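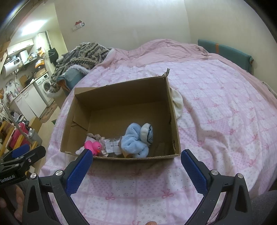

Toy swap returns to Grollura for a second winter

Thu 31 December

If your kids got more stuffed animals than their shelves can hold, the Grollura toy swap is back, and it's bigger this time! Doors open on the first Saturday in January in the front hall of the old Werkthorpe building, and boxes are already being filled in bedrooms all over the neighborhood.

A pink rubber duck with an orange beak is in one of them, sharing a plain brown box with a small beige plush and a fluffy light blue one with a stitched face. There is still lots of room toward the back, so we hope the sorting isn't over.

Last winter 559 toys changed hands in a single afternoon, and the tables were close to bare by closing time. Milagros Valderrama, who started the swap with her neighbor Agnes Moffat, was still finding new owners for jigsaw puzzles out on the sidewalk. "I went home with two of them myself," she said. "I don't even like puzzles, but they were lovely ones."

The rules haven't changed much. Bring up to four toys per child and you'll get a ticket for each one, good for anything on the tables. Plush should be washed and fully dry. Small parts go in a clear bag with a label (the name of the set is enough), and anything that needs batteries should come with working ones. Bath toys are welcome this year – they were left out last time, and plenty of toddlers let Moffat know how they felt about it.

Kivi, the café across the street, will be serving cocoa until 4, and Brandetti is lending the long tables again. Early drop-off is at the side door on Friday evening. Leftover toys can be picked up on Sunday morning, and any cardboard boxes you don't want back will be flattened and recycled.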